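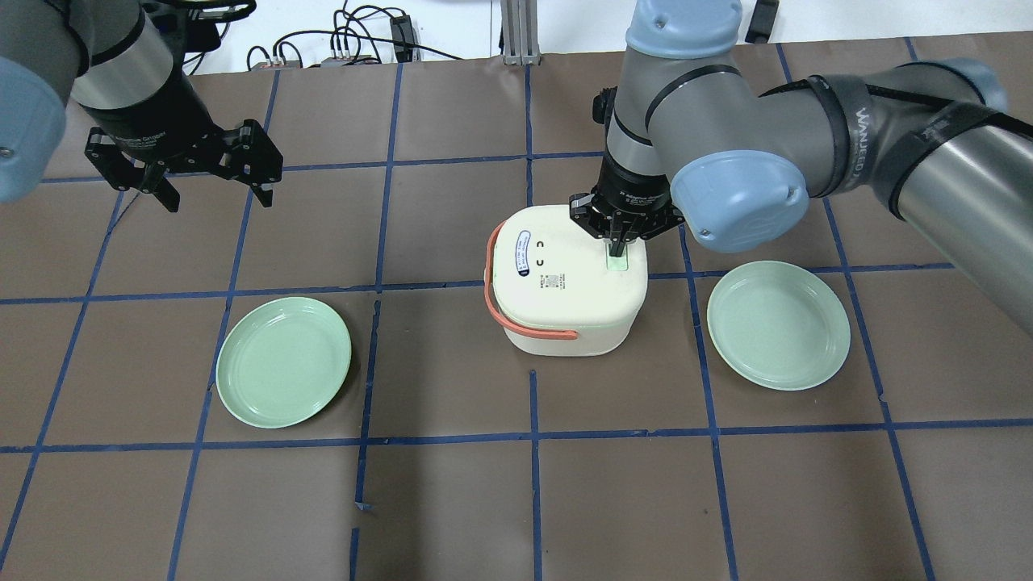
### 3.2 Objects and surface

The literature on table setting has strong opinions about forks. It says much less about the thing everybody eats out of, which tends to be put down wherever there is room and then argued around. Our interest is in this third object: the shared container that stands between two plates and belongs to neither of them. We wanted to know where it ends up, how far it sits from each plate, and which way its handle points once people stop fussing with it.

The object set was kept small on purpose. It has two round plates in pale green, each with a raised rim, and one compact white container with a carrying handle in a color that the authors could not agree on. Siddiqui holds that it is coral. Jadoon holds that it is orange, and since he typed the object list, it is orange in the data. The plates were chosen for their rims, which give an edge to measure from, and for being dull. An earlier set from Prinesa had a leaf pattern, and our raters kept lining up the leaves.

The container was harder to choose. A plain cylinder has no front, so any question about which way it faces gets a short answer. A box with sharp corners gets squared up against the table edge by almost anyone, which tells us more about boxes than about meals. Rounded corners were a fair compromise, and the handle gave us a direction we could write down.

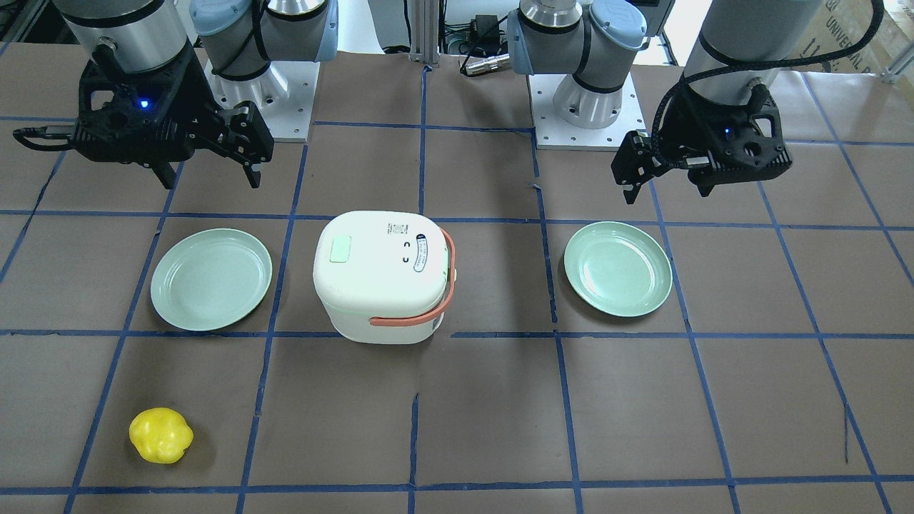
We call a layout *flanked* when the container stands between the plates, with one on either side, and *stacked* when it stands in front of one of them as seen from the viewing position. The distinction sounds obvious and gave us more trouble than anything else in the study. A layout that is plainly flanked from one side of the table can be plainly stacked from the next, and two careful people standing at adjacent sides will each write down the right answer and disagree. Kuhlmann and Gilmartin did exactly this for most of June. Each coding sheet now carries the viewing side in its top corner, a box that we recommend to anyone planning similar work, along with a pen that is tied to the table.

Figure 1 shows the problem from one such position. The nearer plate is easy to assign to a cell. The farther one has to be judged from whatever rim is left showing.
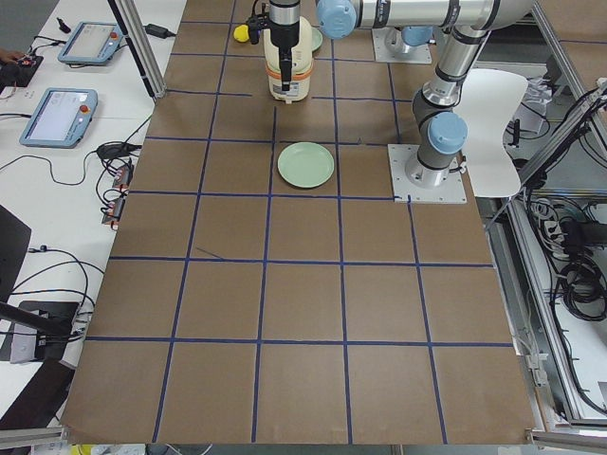

**Figure 1.** Oblique view of the surface. A light green plate rests inside one cell; the edge of a second shows behind the container. A small yellow ball lies to the left of the container.

Positions were coded by cell. A plate belongs to the cell that holds its center, and so does the container, unless its base crosses a tape line, in which case it is marked as straddling. We had expected straddling to be a rare nuisance category. It was not rare, and we have stopped calling it a nuisance in front of the raters, who had to apply it. Three raters coded all 2,082 layouts independently, and disputed cases went to Farooqui, who had the advantage of not having attended the earlier meetings.

### 3.3 A note on the grid

The cells are described in our plan as rectangular. In practice they are as rectangular as tape and patience allow. Strips lean a little, and some of them have torn. We considered a printed mat and got as far as a sample from Dornico, but its surface was glossy and the raters complained of glare. Tape stayed.

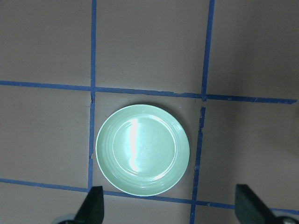 **Figure 2.** The grid from directly above, with a plate in view. The right vertical strip is broken just below the upper horizontal strip, and the left one is torn in places.

A gap in a strip matters less than one might fear. The raters treated each line as continuing straight across any break, and a break only becomes interesting if the rim of a plate happens to stop beside it. A leaning strip is the greater worry – it takes space from one cell and hands it to the neighbor, and the neighbor does not give it back. We therefore report positions by cell only, and make no claims in inches. Readers who want inches are referred to the Stastholm layouts, which were measured with a steel rule and cover 100 place settings, all of them, regrettably, without a shared container.

Handle direction was coded separately, as left, right, toward the viewer, or away. Where the handle wrapped around a corner, the raters chose the side with more of it, and the runner-up was entered in the notes column. Gilmartin's notes column is longer than this section and is available on request.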